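In praise of the see-through box
By the Home Matters columnist
June

I've got a theory that most mess is really just a lid problem. Put a lid on a box and whatever's inside stops existing. I once opened a lidded tin in our hall cupboard and found 14 dead batteries, two passport photos and a key that fits nothing in the house. None of it had seen daylight since we lived in Buston, and that was a while ago!

So I've gone over to clear boxes with no lids at all, and I'm afraid I've become a bore about it. My sister-in-law says they look like something off a shop counter. She's a wicker person. Lovely stuff, wicker, but you can lose a pair of scissors in it for a year. 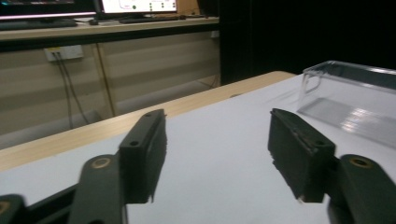 What I like is that a clear box tells on you. If it's got three receipts and a hair bobble in it, everyone can see that, and sooner or later you get so fed up of looking at them that you deal with it – or I do, anyway. A drawer never did that for me. I had a drawer with some 52 takeaway menus in it (most of them for places that had shut) and it never bothered me once.

The other half of the theory is the pale table. We had a dark one for years and it hid everything, crumbs and pens and all. On white you notice a thing the minute it's put down, and it looks so lonely there that you want to find it a home. Yes, it shows every tea ring. Buy a cloth.

Phones are the real test, though. Mine gets put down wherever I happen to be standing, then I spend the evening lifting cushions. A clear tray on the table has mostly cured me, and I don't even have to put the phone in it – near it will do.

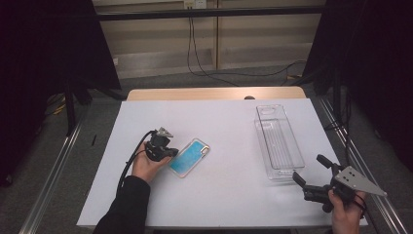
A phone in its glitter case, with a clear tray to the right.

I'm not saying you should throw out your wicker. Keep it for towels. But try one clear box where the clutter lands, with no lid, and leave it a month before you write in and tell me I'm wrong.

Last updated: June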